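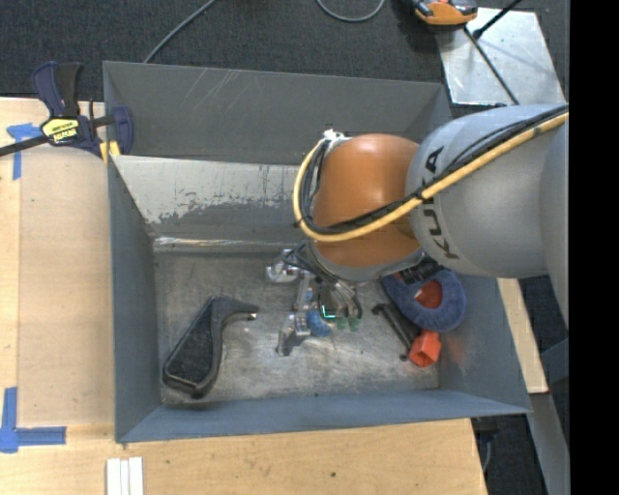 Gray open-topped bin: painted sides, bare scuffed floor, flaking on the rear slope.

Kercombe Bins
A picture set and condition log for painted metal bins

What's in it

Kercombe Bins is a collection of 403 photos of 29 open-topped metal bins, with a short condition record for each one. The bins come from two places, the Besdale store and the workshop at Garnotcombe, and they have all had a working life. Paint has flaked, floors have been scraped bright, corners have gone dull. I love this stuff. A bin that gets used every day picks up a surface no paint shop could give it, and I wanted a set where you can look at that properly.

The bin at the top of this page is a good one to start with. The rear slope has a broad pale area with a ragged lower edge, and darker gray metal underneath. Up on the rear panel there's a group of pale diagonal scratches, left of center. The floor has brownish-gray patches and fine scratches, and it throws bright reflections near the middle – great if you care about how worn metal catches light, and a real pain if you're trying to outline the patches by hand!

Files

photos/ – all the pictures, one folder per bin
records.csv – one row per bin
wear.csv – one row per marked area of wear
grades.txt – the wording of the wear grades
CHANGES – what moved between versions

Fields in records.csv

bin_id: short code, starting with B (Besdale) or G (Garnotcombe)
site: besdale or garnotcombe
paint: color name as written down on the day. "Blue-gray" and "gray" overlap more than I'd like
floor: painted, partly bare or bare
grade: 1 to 5, for the bin as a whole
notes: free text, often long, sometimes just "nice one"

Fields in wear.csv

Each row has a bin_id, the surface (rear, left, right, front or floor), and one of 8 wear types: flake, scratch, scuff, patch, dent, crease, stain, other. Please don't read too much into "other". It covers everything from old tape glue to marks I couldn't name.

Wear grades

1: paint whole, floor clean
2: light scratches only
3: some bare metal, edges still sharp
4: large flaked areas or a mostly bare floor
5: paint gone from most inside surfaces

Grades were given with the bin in front of me, so a photo may look a grade better or worse than its record. Where that happens, the record stands.

Good uses

Sorting wear types, comparing painted and bare metal, practicing outlines on shiny surfaces, or just browsing for reference if you paint scale models (a friend of the project did this and the results were wonderful). The Rieger notes on old shop paint use similar wear words, so the two sets sit together pretty well.

Less good uses

Judging whether a bin is safe to load. Nothing was weighed or tested. Color matching is out too, as the light changes from one folder to the next and there is no color chart.

Known problems

– Reflections on bare floors are easily mistaken for flaked paint. Check the floor field first.
– Reddish tints near the base of a wall are often reflections. They are not marked as rust unless the notes say so.
– Scratches under a finger's width were only logged if they came in groups.
– Garnotcombe has far more grade 4 bins than Besdale, so don't split the set by site.

Coming next

The October version will add lids and a second pass over the corners. If you spot a wrong surface name, send me the bin_id and the row – I really do enjoy fixing these.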